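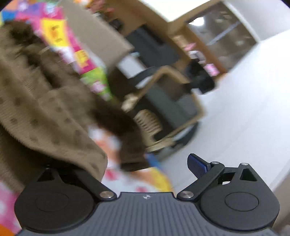
Castillo Street Block Association -- May meeting minutes

Last updated: May
4 min read

Hi all, Elaine Meireles here, taking notes again. I got there at 7 on the dot and we started at ten past, when Wellington found the key to the side door. Present: me, Wellington Assunção (running things), Prasert Paisan, Lindalva Honorato, Shahab Shirazi, and a good crowd from the Divov Court end of the street, which was lovely to see! If you came and I left you off the sign-in sheet, tell me and I'll add you.

Last month's minutes

Approved, with one fix. I wrote that Shahab was against the speed bumps. He is against the speed bumps in front of his driveway. He would like that on the record and now it is.

Street party

This took up most of the night, so get comfortable. We have the permit form back from the city and they want a map showing where the barriers go. Prasert has drawn one and passed it around. I thought it was very clear, although Lindalva pointed out that he had the hydrant on the wrong side of the street, so he is redoing that part.

The party budget is 1,000 dollars, same as last year. Wellington wanted to spend a good chunk of it on a band. I said I'd rather have decent food and somebody's speaker (sorry, Wellington, I did say it nicely). We went back and forth for a while and then took a vote, and food won. He asked if his cousin's trio could play for tips and everyone was fine with that.

Tables: Gremasa, the rental place, quoted us 105 dollars for 20 folding tables, delivered and picked up. Lindalva thinks we can borrow enough from people's garages. Shahab said we tried that two years ago and ended up with a ping-pong table and a door on sawhorses. I liked the door! But we voted to rent. Prasert will call them and ask if the price includes chairs -- I have a feeling it doesn't.

Kids' games are with Lindalva again. She wants the chalk contest moved to the top of the street so the little ones aren't drawing next to the grills. Agreed. She also needs buckets, so if you have any, leave them on her porch with your name on the bottom.

Tree beds

The tree bed outside the Brorel bakery is full of cigarette butts again. Shahab talked to the owner, who was nice about it and said she'd put a can out by the door. We still have mulch left over from the fall and I'm keeping it behind my garage under a tarp. Come and take what you need, just knock first, the dog gets excited.

Prasert asked if we could plant something other than hostas this year. There was more feeling about hostas in that room than I expected. We're putting it off to next month so people can bring suggestions, and please bring ones that can live with salt and dogs.

Parking

Same complaint about the moving vans blocking the alley. Wellington has written to the management office at Divov Court twice and got one reply, which said they would look into it. He'll write a third time and copy the city. If you get blocked in, send him the time and which end of the alley it was.

Other business

Somebody left a casserole dish with a blue lid at my house after the April potluck. I've washed it. I've also been using it, so come soon.

Lindalva asked if we could start at 6:30 so people with kids can make it. Most hands went up. Shahab doesn't get home until quarter to, so we'll leave the parking talk for the second half.

We wrapped up a little before nine. Next meeting is in the same room at 6:30, and Prasert is bringing the coffee.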